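Lurnumside School of Culinary Arts
Pastry and Dessert Production, Level 2
Handout: Custards and Set Creams

Students are expected to have read this handout before the practical session on 14 October 2019. It covers stirred custards, baked custards and creams set with gelatin. Frozen desserts are treated separately in March.

A custard is a liquid thickened by the gentle setting of egg protein. The liquid is usually milk, cream or a mixture of the two. Sugar raises the temperature at which the egg sets, and starch raises it further, so a pastry cream may be brought to a boil while a plain vanilla sauce may not.

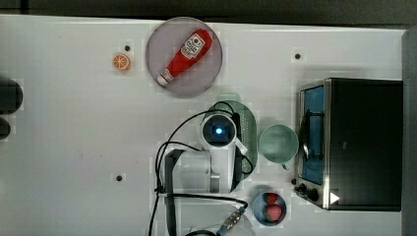
Treasa Hennessy

1. Stirred custards

Warm the milk with the split vanilla bean until steam rises from the surface. Whisk the yolks and sugar together only when the milk is ready; sugar left sitting on yolks draws out moisture and leaves hard grains that will not dissolve. Pour the hot milk onto the yolks in a thin stream, whisking steadily, and return the mixture to the pan over low heat.

Stir with a flat-edged spatula, working across the base and into the corners. The sauce is cooked when it coats the spatula and a line drawn through it with a finger holds its shape. Strain at once into a bowl set over ice. A sauce that has begun to turn grainy can sometimes be rescued with a stick blender, but it will taste of egg and should not be served to guests.

2. Baked custards

Baked custards are cooked in a water bath in a low oven. Line the bath with a folded cloth, set the dishes on it and add hot water to half their height. Remove the custards while the centers still tremble; they continue to set as they cool. Bubbles along the sides of a finished custard indicate that the oven was too hot.

Whole eggs give a firm custard that can be turned out. Yolks alone give a softer one, suited to serving in the dish. Students working from the Mulcahy recipe should note that it uses both. 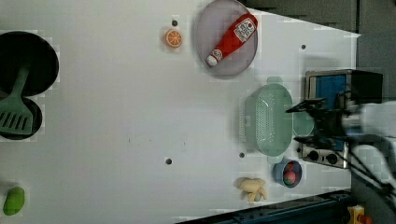
3. Set creams

Soak leaf gelatin in cold water until limp, squeeze it out and dissolve it in warm cream. Do not boil the cream once the gelatin is in. Fresh pineapple, kiwi and papaya contain enzymes that prevent setting and must be cooked first - canned fruit presents no difficulty.

Set creams may be held under refrigeration for up to 49 hours for the purposes of this course. Label each tray with the date and your station number.

Preparation for the practical

Bring a clean apron, a digital thermometer and this handout. Written answers on the effect of sugar on egg protein are to be handed to Fiachra Ó Riain before the session begins. Questions about ingredients or allergies should be addressed to Sorcha Tierney in Room 161.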